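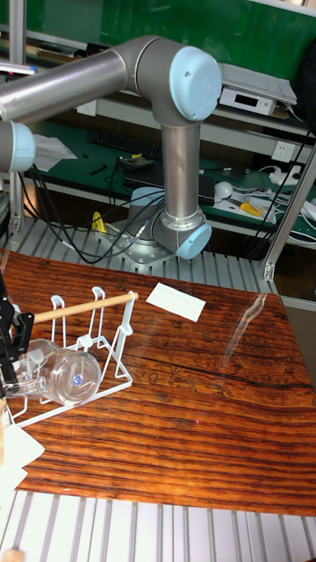 ## Dowel across the dish rack: yes or no?

**plumcrate** · Wednesday

So I've been fighting with one of those white wire dish racks with the hooked loops, and my latest fix is a wooden dowel laid across the top, just sitting in the hooks. No glue, no zip ties. Clear plastic cup goes in on its side. I kind of love it? But my sister says it's silly and that I'm going to ruin the table. Opinions please, I can take it!

**Trerkero_Tess**

Love the dowel. I've got one in mine and I hang dish towels off it. Go for beech if you can, my pine one went fuzzy in a month.

**oldspatula**

I'd be more worried about the cup. On its side, the water just sits along the wall and you get a ring. Upside down over a loop, every time.

**plumcrate**

Upside down is how I used to do it and they kept tipping over when I bumped the rack :( The rounded bottoms don't help with stacking either.

**oldspatula**

Then get a rack with pegs. The Rultach one was $12 last time I looked and cups stay put.

**Trerkero_Tess**

I had the Rultach and the pegs scratched my plastic cups to bits. Sideways is fine if you tilt the open end down a little. I've done it for 5 years (with cheap cups, but still).

**nunow_kitchen**

Can we talk about that wood though, the stripes are gorgeous. Reddish brown and orange and then those dark bands! What's the finish? It looks really shiny. I'd put a tray under the rack before anything else.

**plumcrate**

No idea on the finish, it came from the Abernathy clearance sale that way. Is a tray really needed if I wipe up after?

**nunow_kitchen**

Yes!! I wiped up after too and I still got a white bloom on mine. Took a whole weekend and a lot of 4000 grit to get it out.

**oldspatula**

Agree on the tray, still disagree on the cup. And seal the dowel or it'll go gray where it touches the hooks.

**plumcrate**

Mineral oil okay for that? I have a bottle under the sink.

**Trerkero_Tess**

Fine, two thin coats, leave it overnight in between.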